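Pritden Collection Program
Frequently asked questions for collectors

What is the work?

You use a hand-held gripper to do small household jobs at a table while the camera on the tool records. Each recording of one job from start to finish is called an episode. The episodes are used to train a model that will later control a robot arm fitted with the same style of jaws. The current job list at the Clurden site covers folding, sorting, stacking and putting things into containers.

Do I need experience?

No. New collectors get a two-hour introduction and then record 19 practice episodes. Practice episodes are reviewed but don't go into the training set. Most people are cleared for regular sessions the same day.

How long is a session?

Three hours, with a break in the middle. Morning sessions start at 8:30 and afternoon sessions at 1:15. You can book either one but not both on the same day, as the tool gets heavy on the wrist.

How should I hold the gripper?

Keep your hand behind the linkage and squeeze evenly. The jaws should open and close at the speed you would use with your own fingers on something you didn't want to drop. Check the grip strips on the inside of the jaws before you start. Some wear is fine. If a strip has come away so far that items slip, swap the tool at the desk and write its number on the sheet.

What makes a good episode?

Start with the jaws clear of the item. Approach, grasp, move, release, and back away. Hold still for a second at the end so the reviewer can see the final position. Small pauses in the middle are fine, and so is a second try at a grasp if the first one misses. Leave those in. The model needs to see how a person recovers.

What is different about socks and other soft items?

Cloth lies flat and gives the jaws very little to close on. Come in low, touch the fabric near an edge or at the toe, and push slightly so that it bunches before you close. If you press straight down, the jaws tend to skate across the table.

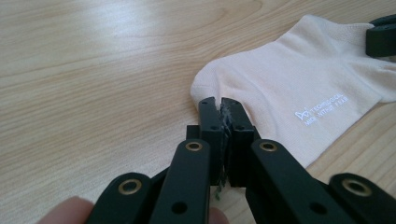
Change the starting position between episodes. Turn the sock, move it to another part of the table, or lay it with the other side up. If every sock starts in the same place, the model learns the place. The Nedelcu batch had 3,472 sock episodes, and after review only 2,088 were kept. Repeated starting positions were the main reason for the loss.

Can I use my other hand to help?

Only if the job card says "two hands." On all other cards, your free hand stays off the item from the start tone to the end tone. You may use it between episodes to reset the table.

Why was my episode rejected?

The reason code is on your session report. The usual ones are:
A1: item touched by hand during the episode
A3: episode started with the item already in the jaws
B2: tracking lost, often from a very fast turn of the wrist
B4: job not finished
C1: start position repeated

Codes in the B group don't count against you. If you get more than a few C1 codes in one session, ask for the placement chart.

Am I paid for rejected episodes?

Yes. Pay is by the hour and doesn't depend on how many episodes you record or how many pass. Please don't rush. A normal pace for socks is some 51 episodes in an hour, including resets, and plenty of good collectors are slower.

Can I bring items from home?

Yes, for cards marked "open set." Items must be clean and dry, with no names or addresses on them. Logos and printed text are fine. Sign the items in and out at the desk.

Who uses the recordings?

They go to the model team at Pranberg and stay inside the program. Sound is not recorded. If your face comes into view, for example in a reflection, mention it on the sheet and the episode will be removed.

How do I cancel a booking?

Use the link in your confirmation message up to 6 p.m. the evening before. After that, call the desk. There are no sessions during the last two weeks of August.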